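Spent most of my afternoon re-papering the two-arm cell, so this one is for everybody who keeps asking what I do all day. Tape, mostly!

The kraft paper gives up long before the robots do. It always goes first along the center line, where the blue tape gets pulled up and takes the paper with it (I had patched that spot before, badly). Before touching anything I park both arms with the grippers open and well clear of the surface – I learned that one in June, with a bruised thumb. 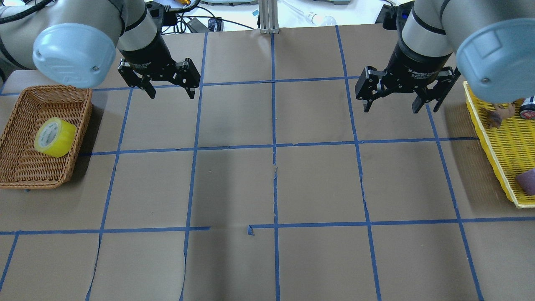

Farzana Abbasi reckons I should give up on paper altogether and get a printed mat from Worska, same grid every time, wipe it clean and done. She has a point. But a mat costs money, and a new one takes forever to get to us, and I can swap a sheet before my coffee is cold.

Anyway, the grid. I snap a chalk line first, then lay the tape from the middle out, pressing down the crossings extra hard. Loose ends get trimmed, or they curl up and catch a fingertip. After that it's finger pads (a wipe with alcohol), gripper screws, and one slow run over all the cells at low speed. We were at 109 hours on the old paper, a new record for this cell.

Next up is the cable on the left arm, which I want to re-tie before it starts rubbing.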